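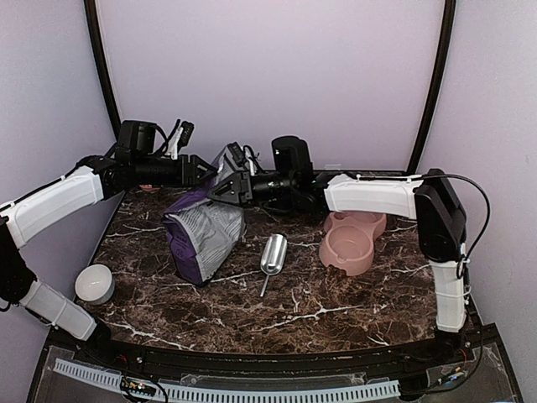 The county changed its reporting schedule in March, and my spreadsheet needed work. Test results used to post daily at 5 p.m. They now post once a week, on Friday, with the daily counts bundled into one file. Anyone comparing the old rolling average with the new one will see a step that has nothing to do with infections.

I reran the last 17 weeks using the weekly totals only. The peak drops from 12 percent positive to 11, and it lands a week later. Krystyna Domański pointed out that the Plokby clinic sends its results in late — over 5 days in one case — so the newest week always reads low. I have grayed out that column until the following file arrives. The old daily chart stays up, but I won't be adding to it.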